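July, 11 at night, too warm to sleep.

Aurelia Enache has talked me into trying the Fudville diet. No sugar after noon, 2000 steps before breakfast, and you're meant to feel "lighter in the mind" by the end of the month. Lighter in the wallet, I believe. The booklet cost 80 dollars and half of it is blank lines for my feelings.

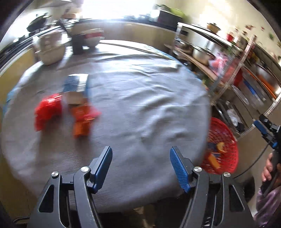
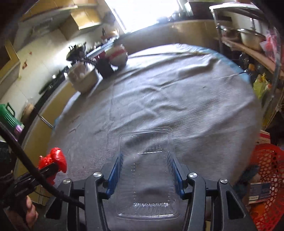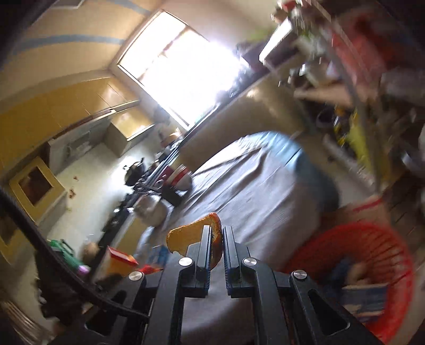

Same gray tablecloth day. Toast in the last one.

Aurelia swears she slept better within a week. She also swore by the Palomino pillow, and that went to the thrift store by spring. I'll give it until the booklet runs out of lines. Did the steps today and felt nothing except my left knee.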